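Part 3: Setting Up the Label Printer (and Getting Your First Labels Out)

If you've followed me through Parts 1 and 2, you have a Wutex label printer with the drivers in and a cable that reaches. Good. Now comes the part I like, where it starts making labels for your bins, folders and drawers. I've printed 1,682 labels on mine so far and I still get a little kick out of it!

I wrote this for the Wutex because that's what I own, but the Barnura version is close enough that you can follow along. The buttons are in a different order, so read the words on them and don't go by position like I did.

Before you start

You'll need one roll of labels, a plain pencil, and a ruler that shows millimeters. Turn the printer off at the switch. I mean off, not asleep -- the green light should be out.

CAUTION: The print head gets hot when it's been running. If you've just done a long batch, give it ten minutes before you open the lid.

Loading the roll

1. Press both side tabs and lift the lid all the way up until it clicks.

2. Slide the two roll holders apart. They move together, so you only have to pull one.

3. Drop the roll in with the labels coming off the top and facing up. If they come off the bottom, flip the whole roll around.

4. Let the holders close against the roll. Snug is fine, squeezed is not. I had mine too tight for weeks and wondered why everything printed at a slant.

5. Feed the end of the strip under the two little guides and pull it out past the front edge by one full label.

6. Close the lid with both hands, one on each corner, and listen for two clicks.

Note: The first roll in the box is a short one, so don't plan your whole garage around it. The full rolls I buy from Drovosley hold 4,000 of the small size.

Teaching it the label size

1. Turn the printer on and wait for the light to stop blinking.

2. Hold the feed button down until the light flashes twice, then let go. It'll push out a few blank labels while it works out where the gaps are. Leave it alone while it does this (I used to tug on the strip to help, and it didn't help).

3. On the computer, open the printer settings and pick your size from the list. Mine is 41 mm wide, and that wasn't on the list, so I chose Custom and typed it in.

4. Print the test page. You want a thin border with the same amount of white on every side.

5. If the border sits too far left or right, change the offset by one and print again. Go slowly here, because one step moves it more than you'd think.

Deciding what the labels should say

I got this wrong the first time around and had to redo an entire shelf. I'd typed things like "Misc. office" and "Small stuff 2", and a month later I was opening every lid again. Now I write the rough wording by hand before I print anything, and I try to use the word I'd say out loud if I were asking somebody to fetch it.
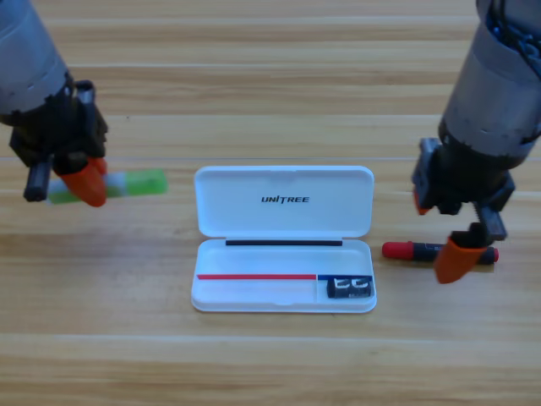

Open white plastic case with a green marker and a red-and-black marker on either side.

My rule is one kind of thing per container and no more than three words on the label. Put the most useful word first: "Batteries AA" beats "AA batteries" when you're running your eye down a row of drawers. For folders I do the opposite and put the year first, then the subject, so they line up by age.

Printing a batch

1. Put your list in a plain spreadsheet, one label per row. Skip the header row or you'll get a label that says "Label".

2. In the Ung label program, choose Import, find your file, and click Preview.

3. Look through the preview for words that got chopped. Long ones shrink automatically, but only down to a point, and after that they just lose their tails.

4. Print the first five and stop. Check them, stick one on something, and step back to see if you can read it.

5. Print the rest.

Note: The counter on the settings page doesn't reset when you change rolls. Mine read 1,114 when I swapped in a new one last March and I thought I'd broken something. Write the number on the inside of the roll core in pencil and you'll always know where you started.

CAUTION: Don't pull labels off backward over the cutter. They can peel inside the printer and wrap around the roller, and then you're in for an evening with tweezers. Tear up and to the side.

Making them stick

Wipe the surface with a dry cloth first. Press from the middle out to the edges with your thumb and leave it overnight before you fuss with it. Bumpy plastic is the worst for this -- on those bins I put down a strip of clear tape and stick the label on top.

Cleaning the print head and dealing with faded print are in Part 4.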